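Notebook, packing side, May 9, 2025

Coffee first, then the Foltwood call, which ran over because Ezekiel wanted to go through the shift plan line by line. Fair enough, it's his people. Short version: when the arm cell goes live the line drops from 9 packers per shift to 6, and the other three move to receiving and to the Sampaio orders, same pay grade. I asked for that in writing. Still waiting!

The part I care about is the divided bins. The old Helik sorter never had to deal with them (it just shoved cartons down a chute), so all the fiddly stuff has been done by hand forever, and the packers are really good at it. Noemí can load a bin without looking and talk about her garden the whole time. Now we're asking her to do the same job slowly, with a hand-held gripper, so the arm has something to learn from. She says it's like eating soup with salad tongs. I tried it for an hour and I'd say the tongs are kinder.

Went over to the white table to look at how the fingers come in toward the bin.
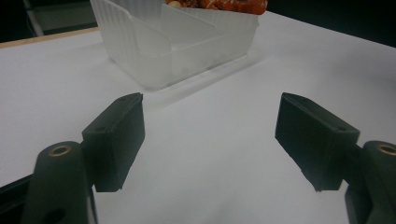
Fingers and divided bin, white table.

Things I wrote on my hand and am now copying over before they wash off:

- Frosted walls are a pain. You can sort of see what's inside but the edges go soft, and the shadow on the table is pale and streaky too. Ask Petari whether their depth settings can cope or whether we go for a bin in a solid color.
- Dividers lean. A packer feels that and shifts her wrist. Want plenty of demos where the package goes in next to a leaning divider, and a few where it catches.
- Finger pads: check the screws at the start of each session, please, whoever is on.

We're aiming for 1000 good demos before the arm gets a real shift. Noemí thinks 50 careful ones from somebody who knows the job would beat a pile of sloppy ones, and I'm inclined to agree with her, but the plan says 1000 so we'll see. 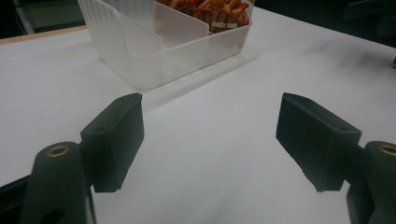
What bugs me more is the credit side of it. Everything the arm will know about bins comes out of the packers' hands, and the plan has them down as "labor, misc." I brought that up on the call and got a long silence, then Ezekiel said he'd change the line to "trainers" and look at a skill bump to go with it. Good man. I'm going to keep nagging until I see the number.

Also, the break rota is a mess. Demo sessions don't stop when the line stops, so whoever is on the gripper misses the others at lunch. It sounds tiny, but in January, when we trialed the label printer, it was the first thing everybody complained about, and they were right. Moving demos to mid-morning.

To do: chase Foltwood for the letter, email Petari about the bins, wrist rest for the gripper handle (Noemí's is sore, mine too).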